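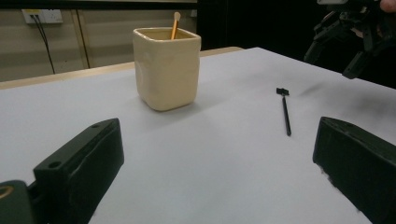 Photo: Plorum course archive

Handbuilding 1, Handout 4
The square cup from slabs

A square cup looks more simple than a round one, but the corners need patience. In this unit we make a small cup with four walls and a base, and we leave the corners rounded. Look at the rim of the cup in the photo. It is a rounded square, and the walls are slightly uneven. Please do not correct all such marks in your own work.

Preparing the slabs
Roll the clay between two sticks and let it rest for 35 minutes under a cloth. Cut the four walls from the same slab. Score the edges, put slip on them, and press from both sides. A soft coil goes inside every joint – many students forget it.

Corners and rim
Wait 15 minutes before you round the corners with a damp sponge. Work from the base up. The rim comes last, and it should be comfortable for the lip.

Glaze
We use a beige glaze. On a pale piece you can find lighter and darker patches, and some areas more glossy than others. For your notebook, write down where on your cup this happens.

Small things in a cup
A cup of this kind can also hold a thin stick or small tools on the work table. Keep thin-handled tools flat beside your work when you are using them.

For next time
Bring your leather-hard cup and read page 47 of the Jesby reader.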